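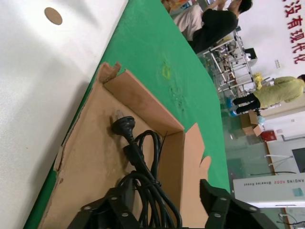
The software team at Vesow works in two rooms, and the lead engineer on the grasping stack spends most of the day in the smaller one, with three monitors and a whiteboard full of timing diagrams. We talked for a little over an hour about what the team has been building since February, when it stopped maintaining two separate control programs and moved everything onto one.

The product is called Grulance. It is the layer between the cameras and the motors: it takes in wrist images and joint readings, decides on a short stretch of motion, and hands that motion to the controller. Customers mostly use it for packing and unpacking small goods.

"People ask about the model first," the engineer said. "The model matters, but I'd say a third of my week goes to it. The rest is clocks, buffers and logging."

Clocks came up several times. The wrist camera and the joint encoders report at different rates, and early versions of Grulance matched each image with whatever joint reading had arrived last. At slow speeds the error was too small to notice. At working speed the arm believed the object was a few millimeters from where it was.

"We spent weeks tuning the grasp network for a problem that was in the timestamps. You could retrain all you wanted and the fingers would still close on the near side of the thing. Then a colleague plotted image time against joint time and the offset was sitting right there."

The fix was to stamp everything at the source and interpolate the joint positions to the moment of exposure. The change was small in code and took a long time to test, as every recording made before it had to be corrected or thrown out. The team kept almost 4,000 recordings and dropped the rest.

Cords and cables are the objects the engineer talks about most. A rigid part has a pose, and the planner can reason about it. A bundled power cord has a plug at one end that behaves like a rigid part and a coil that does not, and the tie may be anywhere.

"With a box or a bottle, I can estimate six numbers and I'm done. With a cord I don't have a good state to estimate. So for those we let the policy work from the image and predict the next stretch of motion directly. The old planner is still there for the approach, and it still has the last word on collisions."

That division of labor was argued over. Some on the team wanted the learned policy to run from start to finish. The engineer was against it, mainly on account of container walls. Low cardboard sides bend, flaps stand up at odd angles, and a finger that catches a flap can drag the whole box along with it. Grulance now builds a rough height map from the wrist view before each descent and treats anything that sticks up near the opening as something to stay clear of.

"It's conservative. Sometimes it refuses a grasp that a person would say is fine. I would like it to know the difference between a flap it can brush against and a wall it can't. Right now it doesn't."

Another sore point is the background. A camera on the wrist sees whatever is past the end of the table, and in a working shop that means shelves, equipment and people going about their business. An early version of the policy did well in the morning and badly in the afternoon, and the team traced part of it to how much was going on behind the work area. They now mask beyond the work surface in half of the training images and leave the other half alone.

"If you mask everything, it gets nervous the first time it sees a real room. Half worked. I don't have a theory for why half."

The motion itself comes in chunks of 10 steps. The controller begins executing one while the next is being computed, and the two are blended where they overlap. Longer chunks gave smoother motion and slower reactions. Shorter ones made the fingers shake just before closing.

For tooling, the team relies on a replay viewer named Magalhães, written in house. It plays the wrist video beside the joint traces and marks the spot where the policy's prediction and the executed motion came apart. The engineer called it the most useful thing the group has made and also the ugliest.

"It has 11 tabs. I use two. But when a customer sends us a failed pick, I can tell them the same day whether it was perception or control, and before we had it I was guessing."

One customer, the parts distributor Hunisura, runs Grulance on a returns line and sends its failures back every week. Most of them are double picks, where the gripper comes up with two items tangled together. Force readings catch some of these and the camera catches others. The next release will use both and put the item back down if they disagree.

It is planned for Wed 30 July. The engineer would like another month, and expects to spend what time there is on the put-down motion, which at present is the pick played in reverse.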